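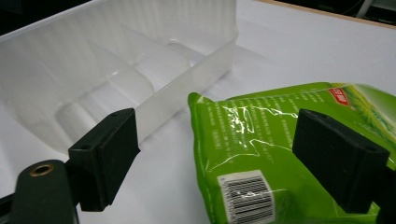 *Figure 1. Gripper view: right pad against the bag, clear container behind the left pad.*

## 6. Labelling contact and release in Laka

Laka takes the recordings from the gripper cameras and the head camera and turns them into labelled segments for the Wevavum planner. This section covers the import of a two-handed session, the setting of finger masks, the marking of contact and release, and the export. It assumes that the cameras have been calibrated and that the session folder has passed the integrity check.

Labels are stored per stream. A contact mark on the left gripper stream has no effect on the right one until the streams are linked.

### 6.1 Importing the session

1. Open Laka and choose **Session > Import**.
2. Select the top-level session folder. Do not select the stream folders one by one.
3. Check that the left gripper, right gripper and head streams are all listed. A stream shown in grey has no timing file and will be skipped.
4. Set **Reference clock** to the head stream.
5. Press **Align**. Laka shifts the gripper streams to the reference clock and writes the offsets to `align.log`.
6. Open the log and read the residual for each stream. A residual above 3 ms should be treated as a failed alignment.

If alignment fails, check the reference clock setting before anything else. A session aligned to a gripper stream will often give a good residual on that stream and a poor one on the other two.

> **Note:** Import does not copy the video. If the session folder is moved afterwards, use **Session > Relocate** and point Laka at the new path. Existing labels are kept.

### 6.2 Setting the finger masks

The fingers fill a fixed part of every gripper view and have to be left out of object segmentation. Laka proposes a mask for each finger at a given opening width and interpolates between openings.

1. Open the left gripper stream and go to a point where the jaws are fully open.
2. Choose **Mask > Propose**. Two outlines appear, one for each finger.
3. Drag the outline points until they follow the pads and as much of the mounting arms as can be seen. Include the brass-coloured inserts on the arms.
4. Press **Store open**.
5. Go to a point where the jaws are closed, correct the outlines again and press **Store closed**.
6. Play the stream at half speed with **Show mask** turned on. Correct any point where an outline drifts off the pad.
7. Repeat for the right gripper stream.

Masks from one gripper must not be copied to the other. The mounts differ slightly in angle, and a copied mask will usually leave a strip of pad uncovered along one side. That strip is then passed to the segmenter as a thin dark object.

> **Caution:** Storing a new open mask deletes all interpolated masks in the stream, including those edited by hand. There is no undo for this step.

### 6.3 Choosing the object prompts

Wevavum needs one target and at least one receptacle in each segment. Prompts are placed in the head view first and carried over to the gripper views.

1. Open the head stream.
2. Place a **target** prompt on a well-lit part of the object. On crumpled film, place a second prompt on the far side of the largest crease.
3. Place a **receptacle** prompt on the rim of the container. On clear or frosted plastic, do not use the floor of the container.
4. Press **Segment** and step through the result.
5. If the target and the receptacle merge, add a negative prompt on the shared edge and segment again.

Clear containers on a white surface give weak edges in the head view. In Figure 2 the tub is marked out mainly by soft grey outlines and reflections, and the bag covers part of it. Segmenting the receptacle from a view of this sort takes more prompts than the target does. Up to 8 prompts per object are allowed. Beyond that, the oldest prompt is dropped without a message.

Hands and cables in the head view are handled by the built-in operator mask. Leave it on. If a cable passes close to the receptacle and part of it is picked up, use a negative prompt on the cable and do not enlarge the operator mask.

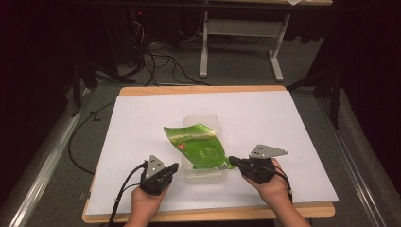 ### 6.4 Marking contact and release

Contact and release are marked in the gripper views. The head view is used only to settle doubtful cases.

| Mark | Key | Place it on |
|---|---|---|
| Approach | A | the first view in which the target stays in sight |
| Contact | C | the first view in which a pad touches the target |
| Hold | H | the first view in which both pads bear on the target |
| Release | R | the first view in which neither pad touches the target |

1. Open the gripper stream and move to the start of the segment.
2. Step forwards and place the marks in the order of the table.
3. Where only one pad touches, place **Contact** and leave out **Hold** until the second pad arrives. Figure 1 would be marked Contact on the right pad.
4. Press **Link** to compare the marks with those on the other gripper. Laka lists any pair less than 6 frames apart.
5. Go through the list. Accept a pair if the two grippers were working on the same object. Reject it if they were not.

A pad that lies in front of the target in the view is not necessarily in contact with it. Look for a change in the creases of the film near the pad. If the creases are the same over several steps, go back to the head view at the same time and judge from there. If it still can't be judged, use the **Unsure** flag (U). Flagged marks are exported but given no weight in planning.

> **Note:** Error 709 on linking means that one stream contains a Release mark with no earlier Contact. Delete the Release mark or add the missing Contact, then link again.

### 6.5 Marking the resting state

Each segment needs a resting state, taken from a view in which the fingers are clear of the target. The planner compares it with the goal region to decide whether the segment counts as a placement.

1. Move to a view with the jaws open and the target in sight.
2. Choose **State > Mark resting**.
3. Select the receptacle. If it has dividers, turn on **Compartments** and click each compartment the target lies in.
4. Where the target lies across more than one compartment, select all of them. Do not pick the one holding the larger part.
5. Set **Visibility** to *full*, *through wall* or *partial*. More than one value may be set.

For the view in Figure 3, the values are *through wall* and *partial*: the lower edge of the bag is seen through the frosted plastic, and one end runs out of view on the right. The empty gap between the fingers needs no label.
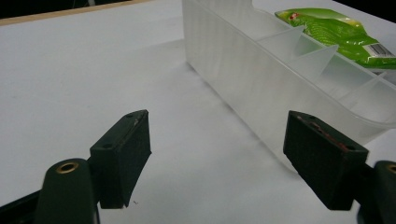 Camesberg asks whether a target seen through a frosted wall should be given its own outline at all, as the segmenter there returned a different lower edge on each pass over the same segment. The request was for a setting that would end the outline at the rim and leave the rest to the compartment label.

Veres has added this as **State > Clip at rim**. It is off by default. With the setting on, the outline stops at the upper rim of the receptacle and the compartment label alone is passed to Wevavum. Use the same setting for every segment in a session. Mixed sessions will export, but the planner rejects them at load.

### 6.6 Exporting to Wevavum

1. Choose **Export > Planner set**.
2. Select the segments. Segments without a resting state are shown in italics and cannot be selected.
3. Set **Frame of reference** to *receptacle* for placement work, or *head* for anything else.
4. Turn on **Write masks** if the set will be used for training as well as planning.
5. Press **Export** and wait for the checksum line.
6. In Wevavum, load the set with `load --check` and read the report before starting a plan.

The report lists each segment with its marks, flags and compartments. A segment listed as *open-ended* has Contact but no Release. It may be kept if the recording stops during a hold. In all other cases, return to 6.4 and place the missing mark.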